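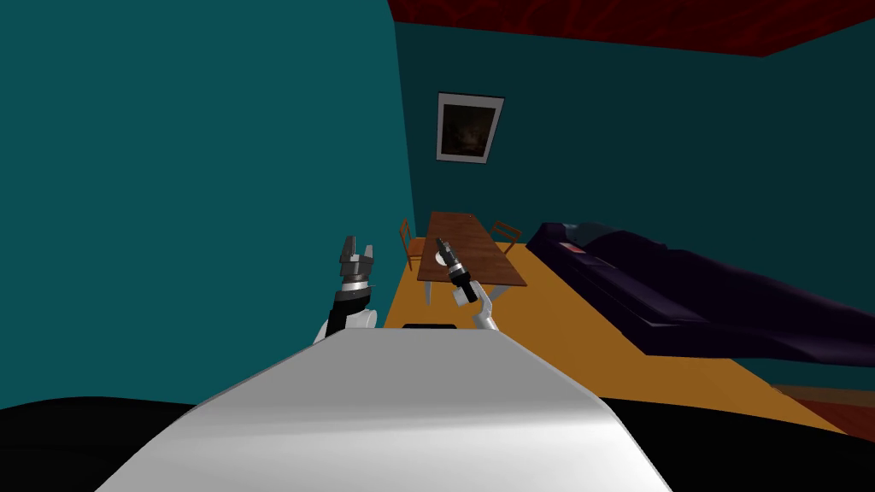
Two grippers at the near side of a wooden table. Computer rendering.

I want to put in a good word for the kitchen table, because I think we're letting it go without much of a fight.

My sister-in-law bought a place in April and it doesn't have room for one. There's an island, a big handsome slab with four stools along one side, and everybody who comes over says wow, look at that island. I said it too. Then we had dinner on it, all of us in a row facing the stove like people waiting for a bus, and I spent the whole meal leaning back to talk to my nephew behind my husband's shoulders. My neck hurt on Thursday!

You can't argue on an island. I mean a good argument, the kind about whether a movie was any good or who should've called whom. You need to see the other person's face for that. You need somewhere to put your elbows. On a stool you sort of perch, and then you finish your food and get down, and off everyone goes.

I grew up at a table my parents bought secondhand from our neighbor Hélder Loureiro, who was moving to a smaller house and wanted it gone by the weekend. It was too big for us. You had to go sideways to reach the fridge. My father did the bills at one end while I did my spelling at the other, and my mother cut out dress patterns in the middle and complained about both of us. One leg was short and had a folded matchbook under it for 15 years. I can still find you the spot where I pressed too hard with a compass (the pointy kind) and got sent to my room.

So when our own table finally gave out I went shopping, and wow. The Munuvon people will sell you a "dining moment," which as far as I can tell is a shelf. Dirix had a nice one for $588, but it folds down out of the wall and the salesman kept telling me how fast it goes away. Why would I want it to go away? The whole point is that it sits there in the middle of things, collecting mail and school forms and somebody's half-done puzzle, and you have to shove all that down to one end before you can eat.

I know the other side of this. Apartments are small. Rents are awful. My friend in a studio eats on her couch with a tray and she's perfectly happy, and I'm not about to show up at her door with a set of six chairs. If you've got no room, you've got no room. What bugs me is the big new houses, with a bathroom for every person and a closet the size of my first bedroom, where the table got cut because it looked fussy in the drawings.

And please don't tell me the dining room covers it. We had one of those too. We used it 2 times a year and it was always cold.

We ended up with a used one, from an ad — pine, pretty scratched, with a drawer that sticks. My husband wants to sand it. I've told him to leave it alone until the kids have moved out, and then we'll see.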